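Why I can't stop making ginger beer

1/26/20

The first bottle I ever opened hit the ceiling. I mean that literally, there is still a faint tan spot above the stove in our kitchen in Casville, and I have no plans to paint over it. I had left a plastic soda bottle of homemade ginger beer on the counter for four days in a heat wave, and when I cracked the cap I got about two swallows' worth left in the bottom. Those two swallows were so good that I started another batch that same night with ginger all over my shirt.

So that was batch one. I'm now on batch 19, and people at work have started asking for the recipe (hi, Darmawan!), so I'm finally writing it all down.

If you've only had the canned stuff from the grocery store, the homemade kind is a real surprise. It's hot! The ginger gets you in the back of the throat, and then the lime shows up, and the bubbles are small and lively. It's cloudy and a little funky and it smells like bread for the first few days, which I have come to love.

Everything starts with the bug. A ginger bug is a jar of water, sugar and chopped ginger that you feed every day until the wild yeast wakes up. I use a pint jar filled two thirds of the way with water, a spoonful of plain white sugar and a spoonful of chopped ginger with the skin left on. Same again the next day, and the next. Cover it with a cloth and a rubber band. Somewhere between day four and day seven you'll stir it and it will hiss at you. I still get a kick out of that hiss every single time. I called my sister about it once and she put me on speaker so her kids could hear, and they were not impressed.

My first three bugs died. The ginger I was buying was imported and I suspect it had been treated with something, because I switched to organic from the Pomare market and the very next bug was foaming over by day five. If yours is just sitting there after a week, change your ginger before you change anything else.

For the drink itself I make a strong tea. 200 grams of grated ginger goes in a big pot with eight cups of water and a cup and a half of sugar, simmered for 15 minutes with the lid on. Then it has to cool all the way down. I ruined batch six by getting impatient and pouring the bug into warm tea, which killed it flat. Now I make the tea after dinner and leave it until morning. Strain it, add the juice of three limes, four more cups of cold water and half a cup of strained bug, and bottle it.

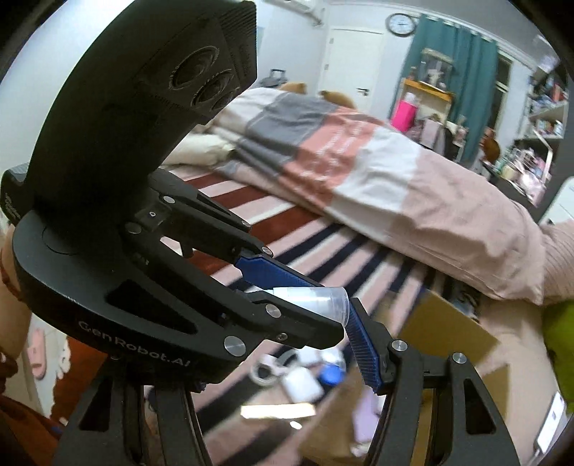 How sweet should it taste when it goes into the bottle? Sweeter than you want to drink it. The yeast is going to eat a good part of that sugar over the next few days, so if it tastes perfect on bottling day it will be thin and sour by the time you open it. I aim for something like melted popsicle and it comes out right nearly every time.

Now, bottles. I use swing-top glass for most of the batch, but I always fill one small plastic soda bottle too and squeeze it every morning. When it's hard as a rock, the whole batch goes in the fridge. In summer that can take two days. In November it took mine nine, and I'd almost given up and was ready to dump it. Please don't use square glass bottles or the pretty thin ones from the craft store. They aren't made for pressure and they can break, and I don't want that on my conscience.

I should tell you about Eino Rissanen, since everything good in my method comes from him. He runs the homebrew table at the Zelau street fair and he's been at this far longer than me. I went up to him with a bottle of batch seven, pretty proud of myself, and he drank it, thought for a while and said, "You are peeling the ginger, yes?" I was. I'd been peeling it for months, with a spoon, like a cooking show had taught me, and throwing out the very part with the yeast on it. He also got me to put a few raisins in the bug when it's slow, and a strip of lime peel in the tea for the last minute only. Any longer and it goes bitter.

He keeps a notebook with every batch he's made, and last time I looked he was on number 571. I flipped through it for half an hour while he served people around me. There's a page from years ago that just says "too much clove" underlined twice.

I've started my own notebook, so a few things from it. Batch nine, with a stalk of lemongrass smashed up in the tea, is the best one I've made. Batch 11 had turmeric in it and tasted fine, but it dyed my strainer, my cutting board and one thumbnail. Batch 14 was pear, and the pear vanished completely. Batch 15 had a whole fresh chili and my husband drank almost all of it himself. Dark brown sugar in place of white makes it taste like gingerbread – I like that in winter, and I'd skip it the rest of the year.

It does make a little alcohol, by the way. Mine is usually pretty low as far as I can tell, but I don't measure it, so I don't give it to the kids, and I wouldn't serve it to anybody who's avoiding alcohol.

I keep mine on the bottom shelf of the fridge and drink it inside of two weeks. Open it over the sink, slowly, with a towel over the top. A tall glass with plenty of ice is how I like it, or half and half with cold pineapple juice if you've got company.

Next up is a batch with rhubarb, as soon as there's any to be had around here. Darmawan wants me to try it with tamarind, and he's promised to bring me a block of it from his mom's pantry, so that might jump the line. If you've made one with tamarind, leave me a comment and tell me how much you used! I'm guessing two tablespoons for the whole pot, but I'd love to hear from somebody who's done it.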